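Notebook, 7/24/21 (Saturday, office quiet)
Headline tone test, celebrity desk, second pass

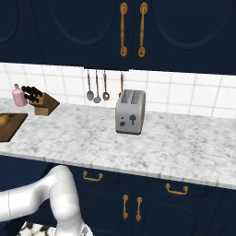

Kitchen render, navy upper cabinets with brass handles, white tile behind.

Picked up from where we left the first pass. Same question: do readers of the entertainment pages click more on a nasty headline than a kind one when the story underneath is the same? Hervé Guérin wrote both sets this time so the style would match. Last time two of us wrote them and you could tell.

Setup: 53 stories, two headlines each, one sour and one friendly. Sent through the Ovo newsletter, split at random by subscriber. Over 2,000 people opened at least one issue. I threw out 4 stories before looking at any results. Three were about a death, where a friendly version made no sense, and the other had a wrong name in the sour headline.

Results so far. Sour wins on clicks, as before, but the gap is smaller than in the first pass. Breakup stories show the biggest gap. New albums and film casting show almost none. For the Wilczyńska tour story the friendly headline did better, and I don't know why. Hervé thinks her fans just open everything. Could be, but then both versions should have gone up.

Time on page goes the other way. People who came in on the sour headline left sooner, mostly before the second paragraph. Need to check whether the tracker counts the cookie banner as time on page. It did in the Tomdale version of the site and I never saw a note saying it was fixed.

Replies: I read all the mail that came back. Most of it was about the newsletter font. A few readers said the Gorkport festival headline was unfair to the band, and they were right, the story said the set was cut short by the venue and the headline made it sound like a walkout. Hervé has changed it on the site. For the next pass, the rule is that a sour headline still has to be true to the story. Write that at the top of the sheet.

To do:
- ask for the raw tracker log, not the dashboard export
- split breakup stories into their own group
- second reader for all headlines before they go out
- no more tests until September, the list needs a rest

Sheet is in the shared folder under "tone 2". Don't sort column F, the formulas break.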